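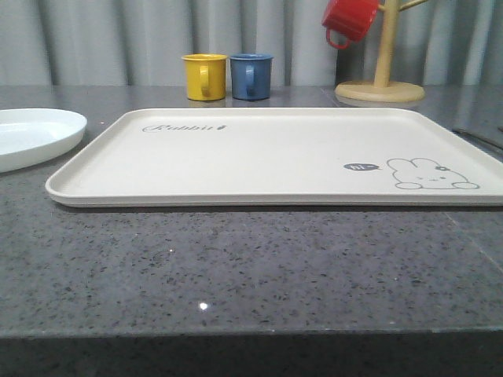

The counter station, fixed camera view: rabbit tray, mugs and mug tree.

Project Report: Planning and Budget for the Kitchen Arm
Submitted February 6, 2020

So my part of the project was the money! The class gave us $500 for everything that isn't the arm itself, and I went in thinking that was plenty. Then I started a spreadsheet and it got away from me pretty fast (the first version had the same clamp on it twice).

The tasks we picked are small kitchen ones, moving mugs and plates and setting a tray. That made the props the cheap part. We already had the tray with the sleepy rabbit saying "hi~" and the mugs in red, yellow and blue, so I put those down as zero and moved on to the stuff that hurt.

What we need to buy

The biggest line is the wrist camera kit. Fledberg quoted us $226 with the bracket and cable, and I spent way too long trying to beat that. Stirnholm had a bare camera for less, but once I added a bracket and shipping the gap was tiny. Next is $133 for spare finger pads and a mounting plate from Kapoor. That leaves us $141 for lights, cable and whatever we forgot – and I'm sure we forgot something.

Rochelle Holloway looked over my draft and asked why I had no spares for the fingers. Good catch! From the wrist view you can see a worn texture and little gray specks along the inner edges where the two black fingers meet, so the pads went from "maybe" to "order now."
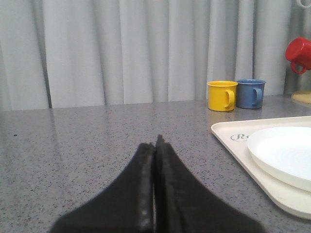
Schedule and open questions

Kapoor says 6 weeks on the pads, so if we order now they should show up in March. The camera kit is in stock. I still want a price on softer lights, the counter is pretty shiny and picks up reflections from the mugs. I'd also like to know if the school will cover shipping, which I left out of the totals above.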